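Abdella adds hanging loop to everyday towel range

Household linen supplier Abdella has announced a revised range of terry towels for small hotels, guest houses and holiday lets. The new towels go on sale in August and will replace the current Akix line.

The range comes in 4 sizes, from a face cloth to a full bath sheet. Every towel now has a fabric loop sewn into the hem, a change requested by guest houses where rail space is short and towels are hung on hooks behind the door. Customers had told the company that towels hung by the cloth itself lost their shape and often ended up on the floor.
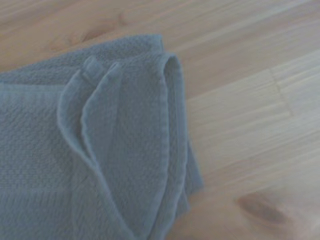

A folded towel in blue-grey terry, with the hanging loop at the hem.

The loop is made in the same colour as the towel. Abdella tested several positions before settling on the hem, where it can be found quickly when the towel is folded on a shelf – a point raised by housekeeping staff during the trial period.

The trial took place at guest houses run by the Zundora group, which used nearly 3000 towels from the new range over one season. All items were washed at 60 degrees with the ordinary laundry. Comments from the trial led to a change in the stitching at both ends of the loop and to clearer folding instructions in each carton.

Trade customers may order from the Abdella warehouse or through Plarix, the company's distributor for the hospitality sector. A reduced rate applies to orders of 1000 towels or more. Remaining stock of the Akix line will be available until it is sold out, and existing contracts are not affected.

Sample packs can be requested from the Abdella trade desk. Orders received before noon on a Tuesday will be sent out the same week.

ENDS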